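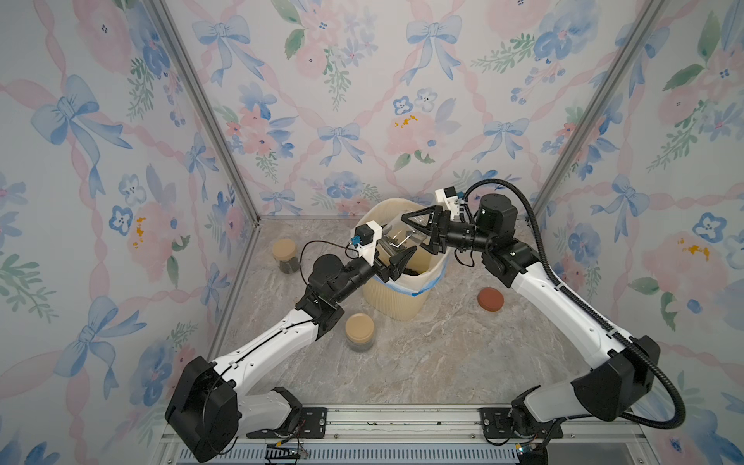
The great tea jar clear-out at Altutside

Every October I go through the dry store and get the jars ready for the new season's leaf, and I love it! Old tea goes in the bin, lids come off, and the whole shelf gets a fresh start. This year there were 7 jars to sort, with Tomoyo Tanabe keeping the list and me fussing over which lid goes with which jar.

The cream bin, lined and with a dark little heap in the bottom of the bag. I do like a bin with a proper liner – so much easier to tie up and carry out to the compost.
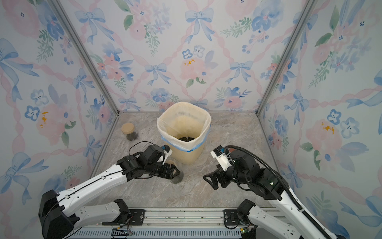
Can old tea leaves go on the garden?
They can go in the compost heap, mixed in with plenty of dry stuff like torn card. Plain leaf only, and keep the scented blends out.

Lids next! Tan ones, a see-through one and a lovely terracotta-red one, with a jar of dark green leafy bits in the middle of it all. Lids are my favourite part of the job.
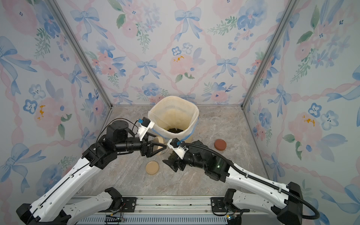 Živko Tomić wrote in to say he puts a dot of paint under each lid and a matching one under the jar, and hasn't muddled a pair in 20 years.

I'm stealing that idea. Last one now – a clear wide-mouthed container on the tilt, green at the bottom and with faint rings round the neck.

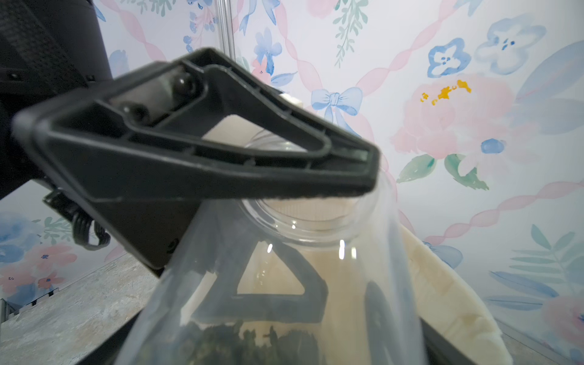 Tomoyo would like it noted that she still prefers tins, and that the 265 g Jelínek ones stack far better than any jar.

The Akcombe blend goes in first, as soon as it arrives.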